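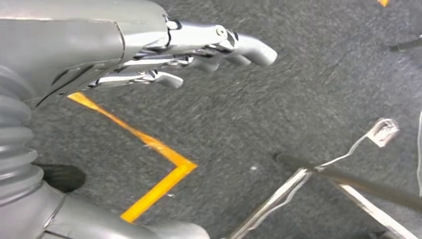
Speaker notes: Floor marking on carpet
Brorkow Facilities Services, in-house training series
Presenter: Adelino Frade, Interior Surfaces
Running time: 14 minutes, followed by questions

Slide 1. Opening

Good morning, and thank you for attending. My subject is temporary floor marking in carpeted rooms: how tape is chosen, how it is laid, and how it is taken up again. Most of our written guidance was prepared for hard floors in the loading areas. Carpet behaves differently, and the requests we now receive from tenants concern carpet more often than concrete.

(Pause for latecomers. Handouts are on the side table.)

Slide 2. Why mark a carpet

A line on the floor tells people where to stand, where to stop and what to keep clear. At the Prernemeo building we mark waiting positions, door swings and the edges of demonstration areas. A straight line is read as a boundary. A V or chevron is generally read as a direction or a starting point. Tenants should decide which of these they mean before any tape is cut. In July we relaid an entire corridor at Prernemeo because the points faced the wrong exit.

Slide 3. Color

Yellow and yellow-orange remain our standard on dark gray carpet. The contrast holds under low lighting and for visitors who are looking at something else as they walk. White soils quickly. Red is reserved for fire equipment and should not be used for any other purpose in our buildings.

(If asked about blue: acceptable on light carpet only, with the approval of the floor manager.)

Slide 4. Preparation

Vacuum the area twice, the second time across the direction of the first. Allow any recently cleaned carpet to dry overnight. Test a short strip in a corner and leave it for 3 days. Lift it slowly and inspect the pile. If fibers come away with the tape, the product is unsuitable and the work stops there.

Low, dense pile takes tape well. Loop pile requires more care, as a raised edge will catch a shoe. We do not tape deep pile at all.

Slide 5. Laying the line

Snap a chalk line or use a straightedge. Unroll the tape along it without stretching; stretched tape shrinks back and lifts at the ends. Press it down with a hand roller, working from the middle outward.

For a chevron, lay the first arm past the point, lay the second arm over it, and trim both together with a single cut. Remove the lower scrap and close the joint. The blade should be set to the thickness of the tape only. I would ask supervisors to demonstrate this step in person - a cut carpet tile is charged to the job.

(Pass the sample board around at this point. Allow time for it to reach the back row.)

Slide 6. Inspection

Marked areas are walked once a week. The inspector looks for lifted ends, worn corners and adhesive showing at the sides. A lifted end is replaced the same day. It is not pressed back down, and it is not covered with a second layer.

The Brurnance site has 600 feet of marking on carpet at present, and one member of staff completes the inspection before opening.

Slide 7. Removal

Pull the tape back low over itself, at a slow and even rate. Work from both ends of a long run toward the middle. Residue is treated with the approved remover, applied to a cloth and never directly to the floor. Brush the pile afterward and leave the area open to the air.

Tape left in place for more than 7 months should be reported before removal is attempted. The Tseng meeting rooms are the case to mention here, if time allows.

Slide 8. Requests and contacts

Marking requests are submitted on the standard work order, with a sketch attached. The sketch should show doors, fixed furniture and the direction of approach. Questions on products may be sent to the Interior Surfaces desk.

(Collect the sample board. Take questions.)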